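The Cider Maker of Irkel
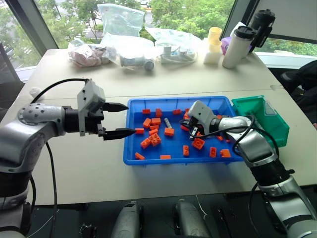
Catriona Hepburn makes cider at the bottom of a lane so narrow that the hedges brush both sides of your car at once, and she would like you to know, before anything else, that she never meant to. She came to Irkel to grow vegetables. The orchard came with the house, a tangle of old trees gone to moss and mistletoe, and in her first autumn there were so many apples in the grass that pressing them seemed the only polite thing to do. She sorts them by hand even now, tipping each picking into shallow trays, the sort of blue plastic tray with ribbed sides that you find holding small parts on a workbench, and turning the fruit over one by one with her thumb. A bruise is fine. A brown soft patch goes to the pigs next door.

The pressing shed used to be a cow byre, and on a damp morning in May it still smells faintly of cow, though mostly of apples and wet stone. Inside are 2 old oak presses, bought from a farm sale over at Nisbet, and a row of barrels that came from all over the place. One held rum. Another held something Catriona has never been able to name, and the cider from it tastes a little of burnt toast — she is rather fond of it.

Her helper for most of the year is Wekesa Langat, who trained as a baker and came over one weekend to borrow some yeast. He looks after the barrels, which mostly means leaving them alone. "Bread wants you there every minute," he told me, rinsing out a jug. "This stuff sulks if you so much as lift the lid." The juice ferments slowly through the winter on whatever wild yeast it arrived with, and it is left until the spring has properly warmed up before anybody decides what to do with it.

We tried three that morning, sitting on upturned crates in the doorway with a loaf and a very strong cheese. The driest, called Skarberg after the hill behind the house, was sharp enough to make my ears tingle, and quite lovely with the cheese. Ondum is softer and cloudier, with a smell like the inside of a fruit bowl. The third had no name yet and came out of the burnt toast barrel, and I had a second glass of it to be sure.

There are only 50 cases in a good year, and most go to the pub in the village, where Greer Buchanan pours it from a stone jug behind the bar and will not serve it with ice, however nicely you ask. I did ask. She gave me a bowl of chips instead, and we talked about apples until the rain stopped and I could find my way back up the lane.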